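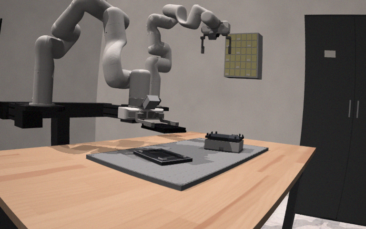
Newsletter > Lab Notes > Gripper trials

Two grippers, one tray task

Over the past few weeks we have been running a gripper comparison in simulation before spending money on hardware. The job is a simple one to describe. An arm has to pick up a shallow black tray, carry it over the table and set it down without tipping it. The real trays will carry small parts, so a tilt that looks harmless on screen could mean a spill at the bench.

The two candidates are the Estent, which has slim straight fingers and opens wide, and the Pendley, which has bent fingers that reach under the rim. Umesh Joshi built the models for both and set up the arms on a shared mount behind the table, so either one can work over the mat without moving the base. Bimla Srivastava wrote the trial script. Each gripper got 60 attempts, with the tray's starting place shifted a little every time.

The trays are hard to pick up because they are so thin. Seen from the side there is very little to hold, and the rim is the only part worth gripping. The Estent did well when it came straight down on the short side of the tray. When it was off to one side, the far finger tended to ride up on the rim and the tray came up at an angle. The Pendley was slower to line up but held the tray closer to level once it closed. It also needs more room at table height, and in 3 trials it touched a second tray on the way in.

We changed one thing partway through. The first version of the controller closed the fingers at a fixed speed and stopped when it reached a set width. Mircea Tănase replaced that with a force limit, and both grippers improved. We threw out the earlier results and started the count again, so the numbers we compare all come from the same controller.

Camera placement is still open. Pushpa Grewal tried a view from the front corner of the table and another from overhead. The overhead view finds the tray on the mat more reliably, but the wrist blocks it during the last part of the approach — exactly when we would like to see the fingers. The front view shows the fingers and is poor at judging depth. We will probably end up with 2 cameras.

A caution about all of this: contact in simulation is forgiving in some ways and too strict in others. Friction on the tray rim is a guess until we measure it. Lerato Adams will do that in February with a pull gauge and a few sample trays, and we will rerun both sets with her values before anyone places an order.

If you want to run the trials yourself, the scene and script are in the shared folder under "Pal". A full set for one gripper takes 700 seconds on the lab workstation. Please save your results under a new name and leave the existing logs alone.

Recent items
Moving the Kinder controller to the new workstation
Notes on wrist cables
How we name our log files
Booking time on the arms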